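Progress report on the laundry automation project, second period
Prepared by the project coordinator, Lavach laundry service, Stesovo

Summary

In this period we moved from preparation to regular work with the two-armed robot in the small laundry room. The goal is the same as in our application: to take a part of the lifting and sorting away from our staff, without reducing anyone's hours. The work is slower than we planned, but the staff now take part in it, and this was our biggest concern in the first report.

What was done

The robot was set up by our technical partner Hämäläinen in March. Since then it has been used for 2 hours each morning, when the room is less busy. We limited the task to one thing, the handling of dark clothes with a basket in front of the washing machine. White linen stays fully manual for now, as it comes in larger loads and is handled in the main hall.

In April the staff asked us to change the basket. The first one was soft and lost its form when it was gripped from the side. We now use a woven one with a firm rim, and the staff also prefer it for their own work. The cost was small and was paid from the materials line.

The basket task at our site:

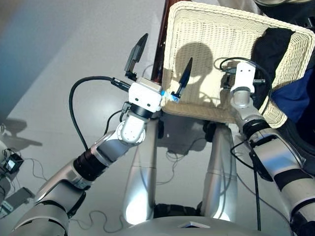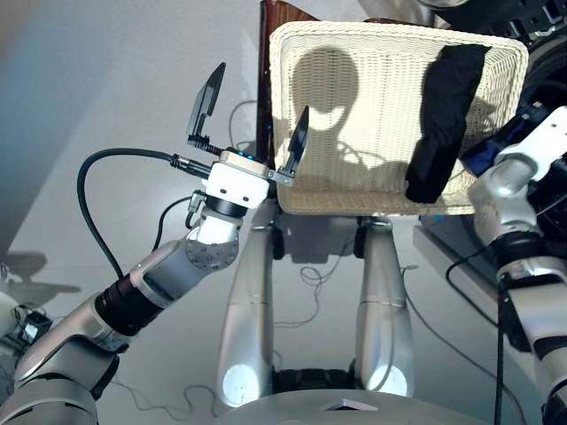
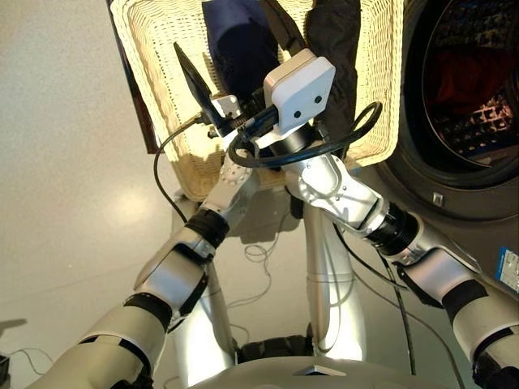 Changes for the staff

Before the project, one person in each shift did all the carrying between the sorting table and the machines. Many of them told us that the back and the shoulders suffer most in the last part of the shift. During the robot hours this person now works beside the robot, checks pockets, and decides which clothes need a separate program. We did not expect that the second task would be so welcome. Complaints from customers about mixed colors became fewer, although we cannot yet say how much of this comes from the project.

There are also difficulties. Two employees said that they feel watched when the robot is working, and they asked who can see the recordings. We agreed on a written rule with Hämäläinen: the recordings are used only for improving the robot and never for evaluating a person. The rule hangs by the door of the room. Some colleagues also find the waiting tiring – when the robot needs a long time for one movement, they want to finish it themselves. We asked them to be patient, but I understand them well.

Training took longer than planned. We calculated 20 hours for the whole team and used all of them before the evening shift was finished. The remaining sessions will be given in the next period.

Budget

From the equipment line we spent 2000 euros on floor work and electrical connections. A further 700 euros went to training hours. The software Skeker, which we use for planning the shifts, was extended without extra cost. We ask for permission to move the unused travel money to training.

Next steps

– finish the training of the evening shift
– repeat the staff survey in September, with the same questions as before
– decide together with the team if the robot hours should be extended to the afternoon
– arrange the cables on the floor in a fixed channel, as the staff requested

The survey results will be sent with the next report, together with the updated work plan.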